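Butter-yellow box takes top prize at Valtcombe packaging show 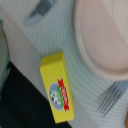 A bright yellow box with a pale blue oval and a red starburst label, resting on white cloth at the Valtcombe show.

VALTCOMBE — Who knew cardboard could draw a crowd? The Valtcombe Grocery Box Show came back to Garrido Hall this December, and 300 people squeezed through the doors before lunch to look at cartons, wrappers, tins and tubs from kitchens past and present.

The show started 9 years ago as a single table at a church sale. This time it filled the whole hall, with 252 packages on display and a swap corner so busy that the line ran back past the coat rack.

Plenty of visitors headed straight for the dairy section, and it's easy to see why. It was the most cheerful part of the room! Yellow is a favorite color for anything that has to do with butter or cheese, and the dairy tables had it in every shade from pale cream to full-on lemon. Add a bright label or two and a small box can catch your eye from all the way across an aisle.

Packages were judged in 4 groups: dairy, dry goods, sweets and canned food. Judges looked at color, lettering, condition and something the entry form calls "shelf cheer," a category the dairy people have always been very good at. This year they took it again, along with the overall prize, which went to a butter-yellow carton from the local Raner collection. The winner gets a blue ribbon and a front table at next year's show.

The sweets group put up a real fight. A set of toffee tins from the Fleleo candy shop on Mill Street came in second, and the shop sent over a big tray of the toffee too (gone in minutes, and it was wonderful).

Younger collectors had a table of their own for the first time. Kids flattened old cereal boxes, drew new fronts for them and folded them back up with glue and a lot of tape. One of the best was a pancake mix box with a sun on every side, and a shy-looking whale on a salt carton got plenty of votes from visitors as well.

The hall will keep a small part of the show up through the end of the month, including the ribbon winners and the kids' table. Doors open at 10 a.m. and admission is free. Anyone with old boxes or tins to give away can leave them at the front desk, clean and empty, with a note saying where they came from if you know. Swap corner regulars say they are especially short on tea tins and cracker boxes.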